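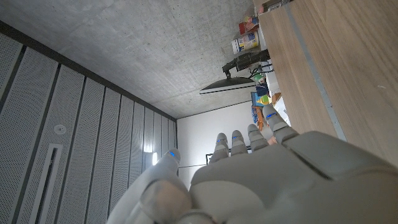
About Kutalum

Kutalum is a small company that writes working rules for places where robot hands and people use the same table. We started with 2 people and one rented room. Today we are 7, and our rule book, which we call Mullon, is in its second edition.

Our founder, Teodor Roman, was for many years a maintenance engineer in packaging plants. He saw there that each shift had its own habits near the machines, and that the habits were seldom written. A new worker learned them from the person standing next to him, or did not learn them. Teodor began to collect these habits in a notebook, and he asked at every plant which of them were good and which were only old. The first edition of Mullon came from this notebook.

What we do

We visit a client, we watch the work for some days, and then we write rules for that work. We prefer short rules. A rule must be possible to read aloud in one breath, and a person who does the work must agree that it can be followed. If the operators tell us it cannot, we write it again.

Mullon now has 173 rules. Many of them concern hands with fingers, because household goods such as boxes and bottles are different in shape and weight, and the grip must be decided again for each one. Some rules that our clients ask for most often:

Agree on the meaning of every indicator light before the first shift, and put the list on the wall in the language of the operators.

Do not reach between the fingers when the power is on, also when the hand is still.

Keep lamps and other fixed things on the table in the same place, and mark this place.

Write down every dropped object, also if it did not break.

The person who stops the machine does not need to explain it before stopping. The explanation comes after.

Training

Two courses are offered. Vi is the short one, for operators, and it takes a morning. Ilta is for supervisors and for those who must write rules for their own site after we have left. In both courses the participants work at a real table with real goods, and we keep the groups small. The next Ilta group begins in March.

How we work with others

We do not sell robots and we do not take commission from those who sell them. Mullon does not replace the law or the official standards of your country, and you must read these also. When our rule and the law say different things, please follow the law and write to us, so that we can correct our text.

Comments to the rule book are welcome from everybody, also from people who are not our clients. Teodor reads them himself and answers most of them, sometimes with delay.

Contact | Courses | Rule book | © Kutalum. All rights reserved. | Back to top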